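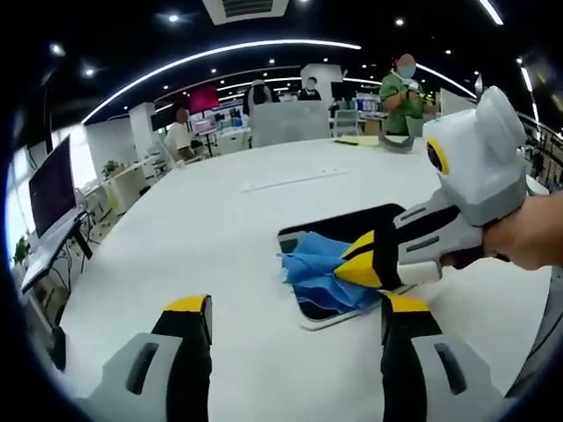
3.2 Collecting the wiping demonstrations

Figure 2. A hand-held gripper pinching a blue cloth on top of a tablet, seen from the camera of a second gripper, whose fingers are at the bottom.

Wiping a tablet is a chore most adults perform with a sleeve and no training. Teaching it to a robot took us until November. We first tried remote control from the console at Sesthorpe, where the operator watched a video feed and steered the arm with two joysticks. The resulting motions were safe, slow and of little use to a learner: the operator stopped to think after every stroke, and the policy faithfully learned to stop and think.

We then moved to hand-held grippers (Figure 2). The demonstrator carries the tool, closes it on the cloth and wipes as they please, while the camera on the gripper records what the robot would see from its own wrist. Setup on the Serra bench takes six minutes, most of them spent looking for the cloth.

We collected 2000 demonstrations by hand and 1000 by remote control. Demonstrators were told to vary the starting fold of the cloth, an instruction they followed with more enthusiasm than we had planned for. Several folds defeated the Zurance segmentation tool entirely, and we labeled those by hand. The room was left as it was, with colleagues at their desks, so the background changes from one recording to the next.

Six demonstrators took part. Their styles differ enough that we report results per person in Section 4. One of them wipes only in circles, and the policy trained on the Odham subset does the same, including in the corners, where circles do not fit. We kept these recordings in the training set and discuss the corners in Section 5.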